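About Zulska

Zulska looks after email, phones and crew internet on ships, mostly the kind of ships that never appear on postcards.
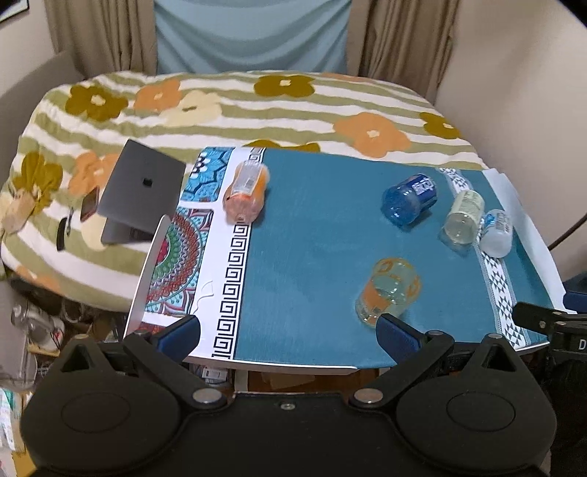 We started with 2 bulk carriers and a borrowed desk. Today our Nerna service runs on cargo vessels, tankers and one very patient cable layer, with 3,703 crew accounts between them. Nerna keeps the captain's weather files moving while the rest of the ship argues over football streams.

Our support desk is open day and night and has closed 1,217 tickets since May, a fair number of them by asking someone to check the plug. Installation in port is handled by our partner Mofokeng, who bring their own ladders.

Offices: Imum House, second floor. The bell sticks, so knock.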